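Zosedari FAQ

What is Zosedari?
A method for teaching a home robot where to look. We train it entirely in simulation, inside rooms built with our scene generator, Rotirora, and it learns to pick its next viewpoint when asked to find something.

Why furnished rooms and not bare ones?
Clutter is where the fun starts! Each of the 800 rooms gets its own furniture and small objects.
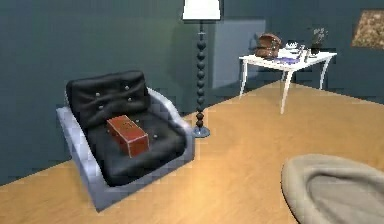

Clutter gives the policy something to reason about. Ask for a box and an older planner heads for the tabletops, every time. Ours checks seats too, so a reddish-brown box lying on a black armchair cushion is fair game. We love this result.

How much better is it?
With a budget of 10 views per search, Zosedari found 17 percent more targets than Dritness, our previous planner. We were hoping for half that!

Does the viewpoint height matter?
A lot. Low views hide what's on tables but are great for seats and floors, so we train on a mix. 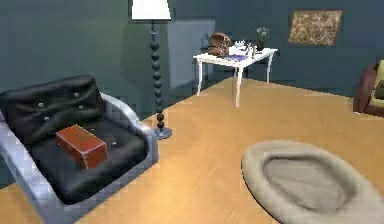
Can I run it myself?
Yes, please do! The April release includes 40 test rooms and the trained weights. Start with the Olszewski split, it's the smallest and loads fast.

Last updated 2022-06-13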